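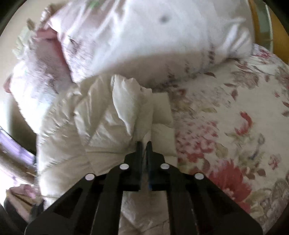 Filed under: Home & Textiles > Care and Repair

Print this article | E-mail to a friend

The bedding workroom at Ililow takes in quilted comforters from rental apartments, checks them, mends what can be mended and sends them back folded. The head of the workroom has done the job for six years and asked that the interview stick to methods.

Inspection starts at the border. "A curved edge puckers more than a straight one," she said. "The fabric is being asked to lie flat on a bend. Short creases running out from the seam are normal. Skipped stitches are a fault."

Panels come next. Each one is pressed with the palm to find places where the fill has moved. Large panels are quicker to sew but give the fill more room to travel, and the diagonal seams are checked twice, once from each side.

Asked which finish gives the most trouble, she named the glossy ones. "Cream with a shine on it. The color changes with the light, so a stain can look like a shadow and a shadow can look like a stain. You turn the piece and look again before you write anything down."

Folding follows a fixed order: lengthwise first, seams matched, then across in even widths. The stack should end in a straight edge. Bunched fabric is shaken out and started over – pulling at a corner only moves the bunch somewhere else.

"People grab a whole handful," she said. "Take a thin fold, close to the seam, and lift. The stitching carries the weight better than the open panel does."

In April the room handled 408 comforters, of which 78 needed resewing, mostly along the border. Thread is bought from Skotard. A heavier thread from Budula was tried and dropped when it cut into the shell fabric at the corners.

Storage is on open shelves, with nothing on top. Vacuum bags are not used. "The fill comes back, but the creases stay in the shell," she said. "Then I have to steam it, and that is time I could spend on a border."

Comments (6) | Shares (78)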